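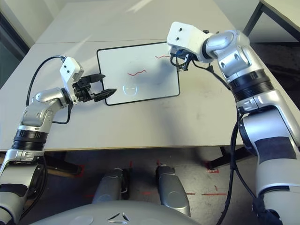 Small whiteboard on the tabletop, with both arms reaching toward it

Section 4: Setting up your release watchlist

OK, so by now you've got Zotska installed and you've made a login. If you haven't, go back to Section 2 and come find me when you're done. This is the part I like best, where you tell it which movies you're waiting for and it starts nudging you about teasers, posters, songs, date changes (so many date changes) and ticket openings.

I wrote these steps on the desktop version. The phone one has the same buttons, only they're stacked in a menu at the bottom.

Picking your languages

1. Open Settings and go to Languages.
2. Check every language you'd be happy to watch in. I have Telugu, Hindi and Tamil checked, plus Kannada, which I follow with subtitles and a lot of guessing.
3. Drag your favorite to the top of the list. When a movie comes out in several languages on the same day, Zotska shows you the top one first.
4. Click Save. It doesn't save by itself! I lost my whole list twice that way.

Note: "Original" and "Dubbed" are separate checkboxes. If you leave Dubbed off, a big multi-language release will only turn up under the language it was shot in.

Adding movies

5. Click the plus sign next to Watchlist.
6. Type the title. Spelling is the tricky bit, as the same title can be written with one A or two, or with an H stuck on the end. Try the shorter spelling first.
7. If a movie doesn't have a title yet, search for the lead actor or the director and look for entries marked Untitled. They get renamed on your list when the title is announced.
8. Choose an alert level: Everything, Big News or Release Only.
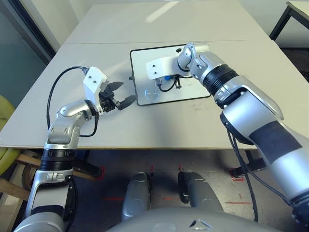

Go easy on Everything. I put one very hyped action movie on it last December and my phone buzzed all through dinner, mostly about a poster for a different poster. Big News covers the first look, the teaser, the trailer and the release date, and that's plenty for most of us.

Caution: the free plan holds 50 movies. When you add one more, the oldest one drops off without asking you. Delete the ones you've already seen before you go on an adding spree.

Importing somebody else's list

You don't have to build the whole thing by hand. Shivam Sachdeva keeps a public list called Chauhan (named after his street, he tells me) with 121 upcoming movies on it, and it's a lovely place to start if you have the paid plan.

9. Go to Watchlist, then Import, then Public Lists.
10. Type the list name exactly, capital letter included.
11. Uncheck anything you don't care about. There's a Select None button at the bottom if you'd like to begin from zero.
12. Click Bring In and wait. It took almost 60 seconds on my old laptop, and the progress bar sat still for most of it. Leave it alone.

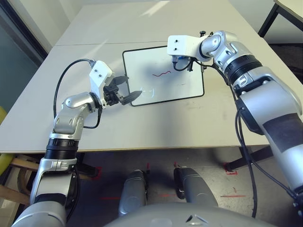 If you end up with doubles, use Tools, then Merge. It matches by director and year, so a two-part movie can get squashed into one entry. Check your sequels afterward and hit Split on any that went missing.

Sorting out dates

Every movie has a date with a colored dot next to it. Green means the makers announced it, yellow means it came from a news report, and gray is fan talk. My list has a gray one that's been "coming this festival season" for ages - I still love it.

13. Open Calendar and click Filters.
14. Turn off gray dots, unless you enjoy heartbreak.
15. Set your reminder. I use two days before ticket opening and again on the morning of.
16. If you want the dates in your regular calendar too, click Share and copy the link into it.

Note: holiday releases move around a lot. Sarla Vishwakarma, who tested these steps for me, had a green dot on Mon 30 March that went yellow overnight and then came back green, and she got three alerts for it. Turning on Quiet Changes fixes this. 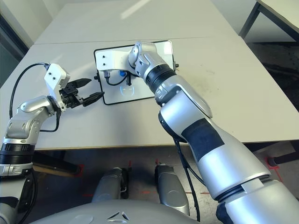

Trailers and songs

17. In Settings, open Media and pick a player. Velutel is the built-in one and it's fine.
18. Turn Autoplay off. Please. Theater-level drums at seven in the morning are no fun.
19. Under Songs, choose Full Video or Lyric Only.

Caution: the Spoilers switch is on by default, and it shows leaked set photos. Turn it off before you open any movie page.

If the trailer screen stays black, sign out, close the program fully and sign back in. Still black? Switch the player to Basic and try the trailer again. Basic doesn't do subtitles, so go back to Velutel once the next update is in.

Backing up your list is in Section 5.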